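家里工作台小窍门:教机械臂收杯子,我攒下来的一堆土办法

更新于 07/11/2025

先说清楚,我不是做研究的,就是个爱在家折腾的人。二月份入了一套 Starelico 的桌面机械臂,想让它学会饭后把杯子、小东西归拢一下。学的方式很朴素:我带着它做一遍,系统记一遍,做得够多了它就能自己试。听着省心吧?结果我最近几个月的晚上基本都在摆杯子、挪杯子、再摆杯子。下面这些都是边做边记的,想到哪儿写到哪儿,家里也在攒示范数据的朋友可以拿去用。

一、桌面越素越好

我最早是在餐桌上录的,花格子桌布,旁边还有水果盘和遥控器。录完回头看,画面里什么都有,自己都找不着重点。后来换到白桌面,清爽太多了!白桌子唯一的麻烦是爱显脏,一粒面包渣都看得见。我的做法是开工前用微湿的超细纤维布擦一遍,再用干布收一遍水痕,别用带香味的喷雾,容易留一层油膜,灯一照就是一片花。

灯也讲究。台灯直射会打出很硬的影子,杯子边上黑乎乎一条。我把灯转过去照天花板,靠反光,影子一下子就软了。窗帘我一般拉上一半,不然下午和晚上的颜色差得厉害。(不过也别太死板,等基本动作录稳了,再故意换几种光线,这个后面会讲。) 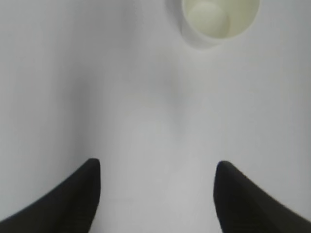

二、从轻的小东西练起

纸杯加小球是我最喜欢的入门组合。球轻,掉了也不心疼,滚到沙发底下拿扫帚一扒拉就出来。录的时候有个习惯特别值得养成:每一遍都把杯子挪一挪,左一点、右一点、远一点。我头一批录了 60 条,杯子差不多全摆在同一个位置,还挺得意,结果杯子往旁边一移,机械臂照样伸到老地方去抓空气。白干!那一批我后来全删了。

想知道自己有没有偷懒,可以在桌沿外侧贴一小截美纹纸,上面写几个记号,每录一遍换一个记号对着放。美纹纸撕下来不留胶,比透明胶好用多了。贴的时候别贴到桌面中间去,不然系统搞不好就学会认胶带了,我吃过这个亏。

还有一条是关于手的。带着机械臂走的时候,动作要慢,但别停。我一紧张就会在半路停住想一想,系统把这个犹豫也学走了,后来它每次快碰到杯子都要愣一下,跟我一模一样,看得我哭笑不得。现在我录之前先空着走两遍,心里有数了再按开始。

三、透明的东西单独对付

透明塑料杯真是让人头大。贴近了看,杯壁上全是反光和细细的白道道,边缘跟背景糊在一起,连我自己都要眯着眼找杯口在哪儿。
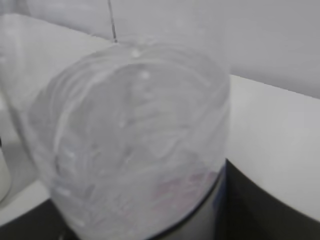

我试下来有几个办法管点用。杯子先用温水加一滴洗洁精洗,倒扣晾干,指纹和水渍去掉以后,剩下的反光至少是杯子自己的。擦的时候捏着杯底,或者戴一副薄棉手套,不然前脚擦完后脚又是一圈手印。再有就是透明杯的示范要比纸杯多录,我现在的比例是纸杯录一遍,透明杯录两遍。别把透明杯都塞到最后一天录,录到后面人烦手也飘,一批下来全是歪的。穿插着来,心情会好很多。

夹的力道也要留意。薄塑料杯一夹就瘪,瘪过的杯子形状就变了,再录就成了另一种杯子。我在柜子里专门放了一摞新的,哪个夹出褶子就退下来装螺丝,一点不浪费。

四、录完当天就整理

千万别攒着!我有一回攒了一个星期,打开文件夹 408 条,哪条好哪条坏完全想不起来。现在我录完马上过一遍,分成“能用”“可疑”“扔”三个文件夹。失败的也不是都扔,那种先偏了一点、又自己纠回来的,我会留着,系统看了能学到怎么补救。纯粹是我手滑撞翻杯子的,删。

存储这边,我用的是一块 Wunderlich 的移动硬盘,外加一份备份放在另一个房间的抽屉里。文件名就写日期、物件、第几遍,别起“最终版”“真最终版”这种名字,过两个礼拜你自己都不认识。贴硬盘的小标签我是拿 Dokach 标签机打的,手写的蹭几次就花了。

五、对准杯口这一步,多录几个高度

把一样东西送到另一个杯子的上方,看着简单,最容易出岔子的偏偏就是它。太高了,一松手东西会蹦出来;太低了,夹爪蹭到杯沿,纸杯轻飘飘的一碰就跑。我的笨办法是高、中、低各录一组,空杯子在桌上也换着地方放。要是纸杯老跑,可以在杯底沾一小粒蓝丁胶,录熟了再拿掉。还有,拿在夹爪里的东西有大有小,会挡住杯口,所以起步的时候离杯子远一点,让镜头先看清杯子在哪儿,再慢慢靠过去。

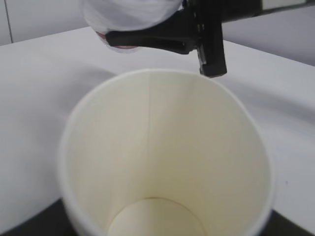
六、零碎的几条

一次别录太久。我定个闹钟,80 分钟一到就收工,哪怕手感正好也停。有一次贪多录到半夜,第二天一看,后半段的杯子全是斜着放下去的。

纸杯买最普通的就行。我在 Prestgate 那家杂货店成箱买,2000 只一箱,放在阳台柜子里,记得套个密封袋防潮,受了潮的纸杯杯沿发软,夹起来手感完全不一样。

基本动作稳了以后再加花样:换灯光、换杯子大小、旁边放个不相干的小东西。一次只换一样,换完录一组试试看,不行就退回去。我一开始什么都一起换,出了问题根本查不出是哪儿的毛病。

收工以后把夹爪擦一擦,指尖那里特别爱粘纸屑,用软毛牙刷刷几下就干净了。电源拔掉再擦,线顺着桌腿用魔术贴扎带绑好,省得第二天一脚绊上去。

下回我打算录叠杯子,先买几种不同厚度的纸杯回来比一比,有结果了再来更新。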